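Running track surfaces

A running track surface is the top layer of an athletics track, on which foot races are held and which also serves the run-ups of several jumping events. Early tracks were made of grass, dirt or cinders. Most tracks built for competition today have a synthetic surface laid over asphalt or concrete.

Cinder tracks

Cinders were cheap wherever coal was burned, and they drained better than bare soil. They had to be raked, rolled and watered, and the lanes were marked again with chalk or lime before each meet. The town track at Hindholm kept its cinders until 1974, when 700 tons of material were dug out and used as fill under a parking lot.

Synthetic tracks

Synthetic surfaces are made from rubber granules bound with polyurethane or latex, or come as factory-made sheets glued to the base. Red is the most common color, though blue and green are also sold. Lane lines are painted on and last several years.

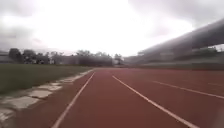
Maintenance

Leaves and grit are swept off before they work into the surface. Moss is treated in shaded places, usually in October. Spikes wear the inside lane fastest — many clubs close it for training and send runners to the outer lanes. A worn surface can be resprayed if the base is sound, but cracks in the asphalt have to be repaired first.

Public use

Some town tracks are open to walkers and joggers outside club hours. Tedcombe sold 343 yearly passes in its first season and later dropped the charge. Rules on strollers, dogs and bicycles differ from town to town, and are a frequent subject of letters to local papers.

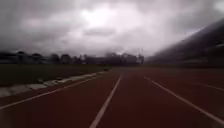
Maksymiv wrote that the old cinders were kinder to the knees, and that a town which could pay for a new surface could also pay for lights in the winter months.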